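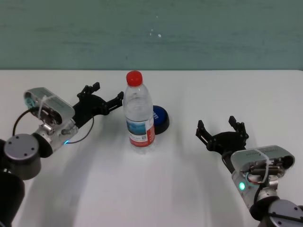 The planner said no again at ten past two, and by then I was taking it personally.

I should explain that at Villance we name our releases after towns none of us have been to, and this one was Tolentino, and Tolentino was supposed to be the easy one. New collision checker, same everything else. Mieke Hermans wrote the checker in June, mostly on trains, and it was lovely code. I told her so. Then I plugged it into my task layer and my task layer stopped being able to pick up a bottle of water.

"No valid path," said the terminal. It says it in orange. I picked the orange myself, back when I thought errors should be cheerful.

"What's it scared of?" Ramil Javier asked. He'd come over to borrow my chair, saw I was in it, and stayed anyway.

"The button."

"The button's behind the bottle."

"I know where the button is, Ramil."

So did the planner, that was the trouble. The perception side (we call it Irkis, don't ask) saw a bottle with something round and blue poking out from behind it, and it had decided the two of them were one wide, lumpy object. You can't close a gripper around a wide, lumpy object. The left arm would swing in, get its fingers open right beside the bottle, ask for the last little stretch, and be refused. Then it would wait there. I had watched it wait so many times that I'd started making up thoughts for it, none of them kind to me.

"Move the button," said Ramil.

"The demo has the button."

"Move the bottle, then."

I gave him a look and he went and found his own chair.

I pulled up the segmentation log. Out of 100 recorded runs, 86 had merged the two objects into one. I scrolled through the 14 that hadn't, looking for whatever they had in common, and I couldn't find a thing. Lighting, no. Arm pose, no. Then I noticed the timestamps. In every good run Irkis had grabbed its depth data a hair later than in the bad ones, after the arm had settled. In the bad ones it was still moving, so the edges smeared, and the smear filled in the gap between the clear plastic and the blue thing. Mieke's checker was being handed a smear and refusing, very correctly, to drive through it.

I called her. It was late where she was, too.

"It's not your code," I said.

"I know it's not my code," said Mieke. "Is that why you called?"

"It's mine. I'm asking for the cloud before the arm's done moving."

There was a long quiet – I could hear a kettle. "You took out the settle wait," she said.

I had. I'd taken it out in the Elleo release to shave some time off the cycle, and written a commit message that just said "faster!!" with my name on it, forever. The old checker had been so sloppy it never cared.

"How long was it?" she asked.

"Six frames."

"Put back six frames."

I put back six frames. It took one line, and I wrote a proper commit message, a whole paragraph, like a person in a confessional. Ramil rolled back over in a chair that squeaked. I hit run, and the planner thought about it, and I looked at the ceiling because I've never been able to watch that part.

"Huh," said Ramil.

"Good huh or bad huh?"

"It's asking you to confirm the grasp," he said. "In green. Did you pick that green?"

Mieke was still on the phone. I'd forgotten to hang up. "Well, say yes," she said, and I put my finger on the key.

Filed under: Short Fiction, Machines, Night Shift

More stories
The Long Way to Zero
Gravity Compensation
My Sister's Parser
Rollback

Posted September 25, 2019 | Contact the editors | All stories copyright their authors | Back to top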